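# トラックポート強制退去

**トラックポート強制退去**(トラックポートきょうせいたいきょ)は、内戦下の港町トラックポート(Trukport)で、住民2638人が一夜のうちに家を追われ、内陸のセルヴィル(Serville)に設けられた労働居住地へ移された出来事である。生き残った人びとのあいだでは単に「あの十一月」と呼ばれることが多い。
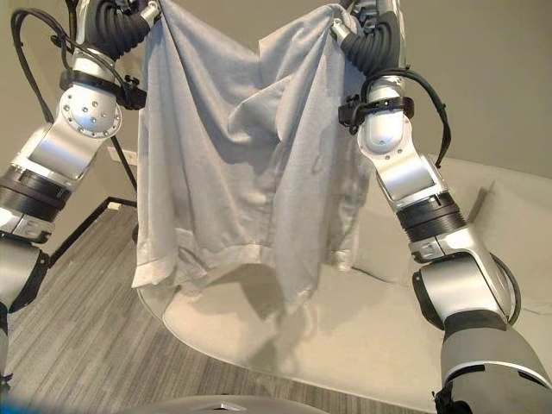

フリン・グリムショーによれば、「強制退去」という言い方そのものがどうにも行儀がよすぎるのだという。役所の書類にそう書いてあったから皆そう呼ぶようになったけれども、自分の母は死ぬまで一度もその言葉を使わず、ただ「歩かされた晩」と言っていた、と彼は話している。本項では資料との対応をとる都合から「強制退去」の語を用いるが、証言を引くところでは、できるかぎり話し手自身の呼び方を残すことにする。

## 背景

トラックポートは、入り江の奥に家々が肩を寄せ合うように並ぶ、魚と塩と造船の町であった。内戦が始まってからもしばらくは戦闘の及ばない土地と見られており、北部から逃れてきた親類縁者を家に泊めている世帯も少なくなかった。子どもたちは学校に通い、夕方になれば桟橋で釣り糸を垂れていた。後年の聞き取りで多くの人がこの時期の暮らしをまず語りたがるのは、ごく自然なことであろう。聞き手が退去の晩について尋ねても、話は桟橋の板の隙間や、パン屋の裏口から漏れてくる匂いのほうへ戻っていくのである。

秋に入ると沿岸の道路が軍に押さえられ、漁船は沖へ出ることを禁じられた。町役場の職員と教員が先に連れて行かれ、その家族には行き先が知らされなかった。前政府に勤めた者のいる家は戸口に白い塗料で印をつけられたが、印のない家も結局は同じ晩に空にされている。

## 退去の経過

退去は十一月の夜半に始まった。拡声器で告げられたのは、三日分の食料を持って広場に集まること、そして三日たてば戻れるということであった。この「三日」を信じて、鶏に三日分の餌をやり、ストーブの灰をかき、隣の家に鍵を預けようとして隣人もまた荷造りをしているのに出くわした、という話が幾人もの口から伝わっている。

列は夜明け前に町を出て、川沿いの道を内陸へ向かった。車は用意されておらず、歩けない老人は戸板や手押し車に乗せられた。セルヴィルまでの道のりには六日を要し、その途中で亡くなった人の正確な数は今もわかっていない。出発時の名簿は一部が残っているが、到着時の名簿は綴じが崩れて順序が失われており、両者を突き合わせる作業は途上にある。

当時十代の半ばであったコーリー・テ・モアナは、列のなかで弟と手をつないでいた。後に彼は次のように語っている。

> 手袋が一組しかなかったので、右を弟に、左を私がはめて、はめていないほうの手をつないで歩きました。冷たい手どうしでも、つないでいると少しはましなんです。三日目の晩に父が呼ばれて行って、そのあとは母と三人でした。母は父のことを何も言わず、私も聞きませんでした。聞いたのは四十を過ぎてからです。

## セルヴィルの暮らし

セルヴィルの居住地は、もとは煉瓦工場の敷地であった。乾燥小屋を仕切った53棟に家族ごと、あるいは家族とも言えない寄り合い所帯ごとに割り振られ、16歳以上の者は粘土掘りと窯焚きに、それより幼い者は薪拾いにあてられた。食事は日に二度の薄い粥で、冬のあいだはそれが一度になることもあった。

病と飢えによる死者は最初の冬に集中している。医師は一人も置かれず、獣医の心得のあったアルビー・ブライトが、夜ごと棟から棟へと頼まれて回った。薬と呼べるものはほとんどなく、湯を沸かし、傷を洗い、あとは枕元に座っているだけだったと本人は書き残している。それでも、彼が座っていてくれたことを覚えている人は実に多く、のちに開かれた集まりでは、彼の名が出るたびに誰かしらが自分の家の話を始めて、なかなか次の議題へ進まなかったという。

居住地では読み書きを教えることが禁じられていた。にもかかわらず、窯の裏手では焼き損じの煉瓦に炭で字を書く小さな授業が続けられていた。文字は手で拭えば消え、見回りが来れば煉瓦は裏返して積まれた。この授業で字を覚えたという人のなかには、後に教師になった人も、居住地の記録を一冊の帳面にまとめた人もいる。

歌もまた残った。粘土を掘りながら歌われた「潮の戻る朝」はもとは網を引くときの歌で、歌詞の二番はセルヴィルで作り替えられたものとされる。作り替えたのが誰であるかについては説が分かれ、少なくとも三つの家が自分の祖母であると主張しており、どの家も譲る気配がない。

## 解放と離散

停戦の翌春、見張りの兵が姿を消し、居住地の門は開いたままになった。解放を告げる者はなく、多くの人は二日ほど小屋から出なかった。やがて歩ける者から順に、来た道を戻り始めた。

トラックポートに帰り着いた人びとを待っていたのは、別の家族が暮らしている自分の家であった。その家族もまた、よその土地から移されてきた人たちであることが多かった。争いになった例もあれば、一つの屋根の下で数年を過ごした例もある。フレッチャー・ハインズの一家は後者で、台所を布で半分に分けて使っていたところ、冬になると寒いので布を外してしまい、そのまま春になっても掛け直さなかったと伝えている。

帰郷をあきらめて国外へ出た人も相当数にのぼる。離散先でもっとも大きな共同体が生まれたのはランドットビー(Rundotby)で、先に着いた者が後から来た者に部屋を貸し、仕事を世話した。ここで開かれていたマツダ(Matsuda)という名の下宿屋は、手紙の受け渡し所を兼ねており、玄関脇の壁には家族を捜す書き付けが幾重にも留められていた。差出人が亡くなってから返事の届いたものもあり、その返事も剝がされずに並べて留められたままだったという。

## 証言の収集

生存者は長いあいだ、自分の経験を人前で語らなかった。子どもに聞かせたくなかったという人もいれば、聞かれなかったから話さなかったという人もいる。転機となったのは、タネ・バクスターがランドットビーの集会所で始めた聞き書きである。彼女は当初、自分の祖父の話を書き留めておくつもりでいたのだが、祖父が「それなら向かいの人のほうがよく覚えている」と言い、向かいの人がまた別の人の名を挙げ、そうこうするうちに録音は126本になった。

聞き書きの進め方はいたってゆっくりしたものである。最初の訪問では録音をせず、お茶を飲んで帰る。二度目に話し手のほうから切り出したときにだけ機械を回し、途中で黙り込んでもせかさない。沈黙の部分も切らずに保存されており、文字起こしには「(長い間)」とだけ記されている。いちばん長いものは十分を超え、そのあいだ遠くでやかんの鳴る音が入っている。

原則として実名で公開されるが、本人の希望により棟の番号だけで示される証言もある。また、同じ出来事について話が食い違う場合にも、どちらかに合わせて直すことはしない。たとえば退去の晩の天候は、雨だったとする証言と、星がよく見えたとする証言とに分かれており、両方がそのまま収められている。

## 追悼と現在

セルヴィルの煉瓦工場跡は長く荒れ地となっていたが、窯の一基と乾燥小屋の土台が保存されている。敷地に碑を建てるかどうかは遺族のあいだでも意見が分かれ、現在は名前を刻んだ煉瓦を一つずつ小道に敷く形がとられている。名前のわからない人の分には何も刻まれていない煉瓦が置かれ、判明するたびに取り替えられる。

名簿の照合は今も続いており、2026年5月26日(火曜日)には、それまで別人とされていた姉妹二人の記録が、綴り違いによる同一家族のものと確認された。存命の妹はこの知らせを電話で受け、姉の名の正しい綴りを一字ずつ読み上げたのち、ついでに自分の名も直してほしいと頼んだ。

毎年十一月には、トラックポートの広場から川沿いの道の最初の橋まで、夜明け前に歩く催しが行われる。参加者は橋のたもとで粥を食べ、「潮の戻る朝」を二番まで歌ってから町へ引き返す。

## 関連項目

- セルヴィル煉瓦工場跡
- ランドットビー聞き書き集
- 「潮の戻る朝」
- 下宿マツダの尋ね人書き付け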